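How Do You Send a Railroad Ticket Through Time?

Old paper is great at traveling. A train ticket printed 155 years ago can land on your desk today and still tell you where somebody was going! People who collect this kind of thing have a funny name for it: ephemera (say it like this: ih-FEM-er-uh). It means stuff that was made to be used for a little while and then thrown away. Tickets, timetables, luggage labels, menus, folding maps, ads for steamships. Most of it did get thrown away, and that makes the leftovers pretty exciting.

What's the difference between a print and a drawing?

A drawing is made once. A print can be made over and over. Long ago, if a newspaper wanted a picture of a new bridge, an artist carved the picture backward into a block of very hard wood. Backward! Then the block was inked and pressed onto paper, and the picture came out the right way around. A big picture was sometimes carved on lots of small blocks bolted together, so 3 or 4 carvers could work at the same time. If you look closely at an old magazine picture, you might spot thin white lines where the blocks met.

Other pictures were drawn on flat stone with a greasy crayon. Grease and water don't like each other, so the wet stone pushed the ink away and the greasy drawing grabbed it. That's called lithography. Try it yourself: draw on paper with a wax crayon, then brush watery paint over the top. Your crayon lines will pop right out!

What was paper made of?

For hundreds of years, a lot of paper was made from rags. Worn-out shirts, sheets and sails were chopped up, soaked and beaten into mush, then scooped up on a screen and dried. Cotton and linen make tough paper, and some of it is still bright and bendy today. Later, printers switched to cheap paper made from ground-up trees, and lots of that turned brown and crumbly.
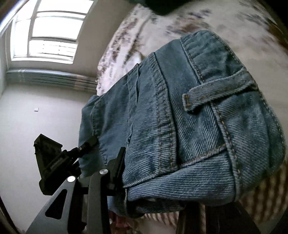
Blue denim with rows of gold stitching.

So a page in a very old atlas could once have been somebody's nightshirt. Isn't that wonderful?

How can you start a collection?

Pick one thing you love. Woo-jin Joo started with bus maps when he was in third grade, and he now has 50 of them in a binder. Fereshteh Hashemi likes menus from ships and trains, especially the desserts.

Wash and dry your hands before you touch old paper. Keep it flat, out of the sun and away from snacks. Never use tape! Write the size and the place you found it in pencil on a separate card.

Words to know
Ephemera: paper things that weren't meant to last
Woodcut: a print made from a carved wooden block
Lithograph: a print made from a drawing on stone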